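The Corner With the Toaster

Booths on the cheap: what goes up behind the table, what sits on it, and why the small stuff eats the whole day

By Szu-yu Kan

27 Aug 2025

First thing Yuk-lan Kuo hands me is a steamer. Second thing, a roll of tape. No hello. She is building a backdrop for a maker weekend and the doors open in 60 minutes and the cloth still has its fold lines in it.

"Do the left side," she says. I do the left side. Badly.

She has been dressing small spaces for 15 years. Pop-up shops, school halls, the back corners of offices where somebody wants a nice wall to stand things in front of. Started out doing cake tables for her cousins. The budgets are tiny and she likes them that way, or says she does. A big budget, she tells me, means a meeting about the budget.

Her whole kit fits in the trunk of a small car. Cloth, clips, letters in a flat box, a folding table if the place hasn't got one. A tin of pins she never uses and never takes out. One good lamp. Everything else gets borrowed on site.

Cloth first. She swears by black. White shows every shoe print, gray looks like a bedsheet, anything with a pattern fights the lettering. Black just sits there. She buys it off the bolt from a place called Hurari, two towns over, where they cut it crooked and knock a bit off the price for it. She buys long. Always long. A cloth that's short by a hand's width is useless, and a cloth that's too big gets bunched at the sides and looks like you meant it.

On wrinkles she is more relaxed than I expected, given the steamer. "Steam what's behind the words. Leave the rest." Folds at the edges are fine by her. They go dark, they give it some depth. Fung-ping Chou, her partner on the bigger jobs, disagrees and will iron anything that holds still. They've been having this argument since June, when a job for Bultitz ran late and he was found ironing a tablecloth that was going to be under a pile of brochures.

Clips. She used to use the big shiny kind and they caught the light and looked like teeth. Small dark ones now. Put them at the corners, let the top edge sag a little between, don't pull it tight like a drum. If the wall won't take a clip she runs a cord across and clips to that. I watched her get a cord up in a stairwell with nothing but two door hinges and bad language.

Then the letters, which is the part people ask about.

She cuts them herself, at home, at the kitchen table, after dinner. Thick paper, color printed, a thin pale border left all the way round when she trims. The border matters more than the color, she says. Dark color on black cloth with no border, you can't read it from the door. With the border you can. Took her a few goes to find that out and one very sad birthday sign.

Fat round shapes for anything friendly. Skinny letters curl. Serifs tear off in the box. And she tilts them, only a little, some one way and some the other, so you can't tell when one has slipped. I thought this was style. Its insurance.

Color she does by feel. Yellow goes somewhere in every word. "If you have yellow you have a sign." Pink and orange next to each other, fine. Blue she keeps for one letter, somewhere near the middle, a bit of a rest for the eye. She doesn't do red. Wouldn't say why. Hok-lam Siu, who rents her the storage space and turns up to most of her jobs with a coffee, says there was a red job once and leave it there.

Two rows beats one. Small word up top, big word below, centered by eye and not by ruler, stand at the door and shout left or right till it looks good. Short words are a gift. Long names kill you. She did Trallusport on a wall barely wider than a closet and had to bend the end of it round the corner.
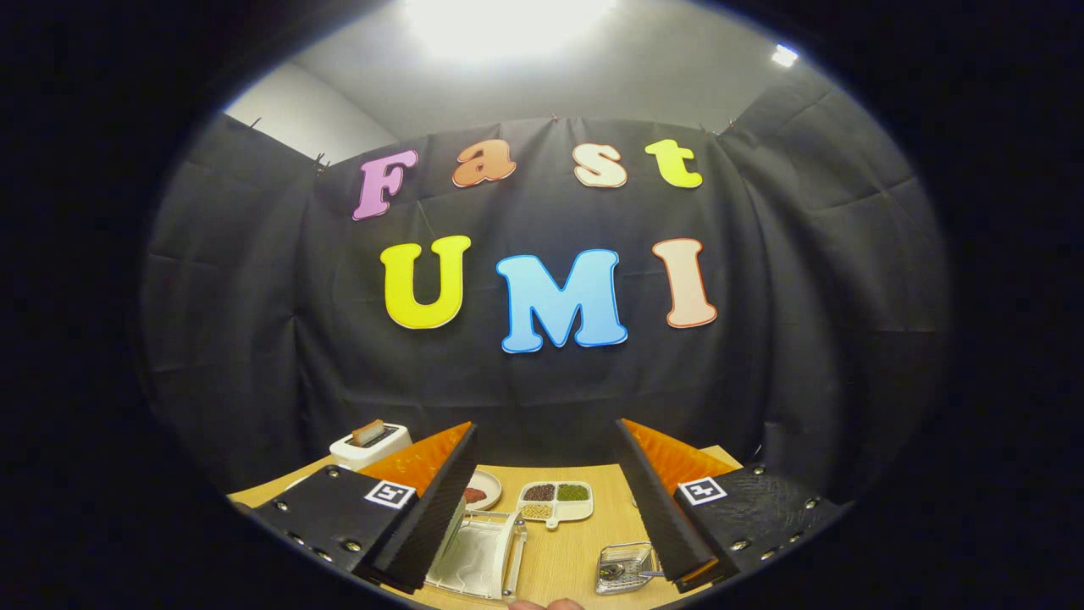 And once the words are up, the table. Pale wood if she can get it, nothing on it, no runner, no cloth. She'll wipe it down and walk off. The grain does enough. People bring her glass vases and little trays and fake lemons and she says thank you and puts them in the car.

One thing on the table. Or nearly one. She has a theory about toasters that I've now heard three times, so you're getting it too. A toaster is something everybody knows. Nobody has to be told what its for. Stick a slice of bread in the slot, toasted, poking out the top, and the whole corner wakes up, looks like someone lives there. A kettle doesn't do it. A lamp does it a bit. She once tried a bowl of eggs and kids kept touching the eggs.

Small and white is the toaster to get. Chrome shows you the whole room back, plus yourself. Toast should be brown at the top edge, where it shows. Don't butter it. Set it toward the back and off to one side, leave the front of the table open, hands need somewhere to go. Everything that happens at a table happens at the front of it.

Replace the toast at lunch if it's a long day. It goes sad. Kuo-hua Sin, who does the catering at Wu, where she's had a couple of her bigger corners, keeps a loaf back for her now, thick sliced, the thin stuff flops.

Lights, quickly. Mostly you take what the ceiling gives you. Black cloth drinks it up anyway, so a bright light overhead that would wreck a white wall is fine here. Stand where people will stand and look for glare on the letters. Matte paper, never gloss. If one letter is shining and the others aren't, swap the tilt. That's it, that's the lighting section, she gets bored by lighting.

What does it cost? She was cagey. Letters are paper and evenings. The cloth has done 8 jobs and has a few more in it. The clips she counts in and counts out like spoons, and on the day I helped she was one short, and we were on our hands and knees under a borrowed table with people already coming in the door. It was on my sleeve.

Packing up is where she gets strict. Letters come down first, flat in the box, sheet of tissue between each one, face up. Cloth gets rolled. Folding is what gives you the lines, and the lines are what gives you the steamer, and the steamer is what makes you late. I asked why this one had been folded then. Fung-ping folded it, she said. He was standing right there. He went to put the table in the car.

If you want to try it at home, for a party or a bake sale or just a blank corner that annoys you:

Black cotton, longer and wider than you think.
Small dark clips. Get spares.
Thick matte paper, good scissors, a pale border on every letter.
Five letters or fewer in the big row, the first time anyway.
A bare table.
Something from your own kitchen to put on it.

She'd add tape to that list, twice. And go stand at the door before you let anyone else in. The last job I saw she did that, looked for a good while, went back and nudged one letter by the width of a pencil. Then took her coat off the chair and went to find Hok-lam and the coffee.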